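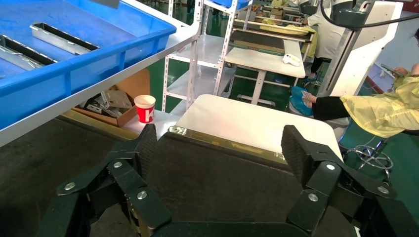
By Müzeyyen Tuncer
Lukmont Kids, Saturday page

Why all the boxes? A workshop is full of small stuff. Small stuff gets lost. Fast!

So things get homes. Long metal parts go in a big blue plastic crate. Other parts, a cardboard box. Crates are tough and you can wash them. Cardboard is cheap but hates water.

Now the shelves. See the holes in the white rack posts? Thats called slotted angle. Holes all the way up, so a shelf can move higher or lower. Just bolts. No sawing.

And blue shoe covers! They keep street dirt off the floor. Grit gets evrywhere.

Try it at home: one shoebox, one kind of thing. Write the name on the side. Done.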